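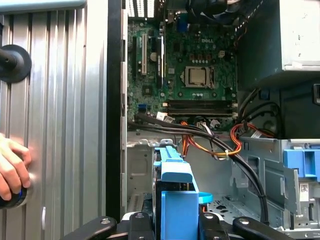 How to learn a hand drum rhythm for a street parade

Quick guide, typed between rehearsals. Assumes you own a drum and have never walked with one.

What you need

Any barrel or conga type drum you can lift. A strap, wide one, 2 buckles if you can get it. Flat shoes. Water. Tape for your fingers. Earplugs, the cheap foam kind are fine.

Step 1. Tune it

Half turn on each lug, going across the drum, never round in a circle. Tap near every lug as you go. Same note all round? Stop. Slacken it again when you get home or the skin will suffer, mine split in May and it was my own fault.

Step 2. Three sounds

Open tone – fingers together, hit the edge, let them bounce off. Bass – flat palm in the middle, relaxed. Slap – the annoying one. Same place as the open tone but fingers loose, they land a bit later than the hand. Takes weeks. Don't hit harder to get it, you'll only bruise.

Ten minutes a day on each. Slow.

Step 3. Say it first

The basic pattern we use at Grastell goes:

bass – rest – tone tone – bass – rest – slap – rest

Eight even counts. Say it aloud: "boom, (wait), ta ta, boom, (wait), pak, (wait)". Say it doing the washing up. Sebastião Fagundes, who taught most of our lot, won't let anyone touch a drum untill they can say it and chat to him at the same time. Sounds daft, works.

Step 4. Add a click

Metronome at 100. Too fast? Drop it till you can get through a whole song's worth without a slip, then creep back up. Record yourself on your phone. You will be rushing after the slap, everyone does.

Step 5. Walk

Left foot on count one, right foot on count five. That's a slow step, feels odd at first. Do it up and down a corridor without the drum, clapping. Then with the drum on. Strap over the shoulder and across, drum against the hip and not between the knees.

If you lose your place: keep walking, stop playing, listen for the next bass, come back in. Don't guess.

Step 6. Follow the caller

The lead drum plays a short call, the rest of us answer or change pattern. Learn two calls to begin with:

Stop call – four slaps, everyone out on the next one.
Break call – tone tone bass, twice. Singers come in after it.

Watch the caller's hands aswell as listening. On a narrow street the sound bounces about and you can't trust it.

On the day

Warm up your wrists. Tape before you get blisters. Eat something. The route from Watkins corner is uphill for the first bit so don't play flat out there, save it for the square.

Sheet with the rest of the calls to follow once I've typed it up.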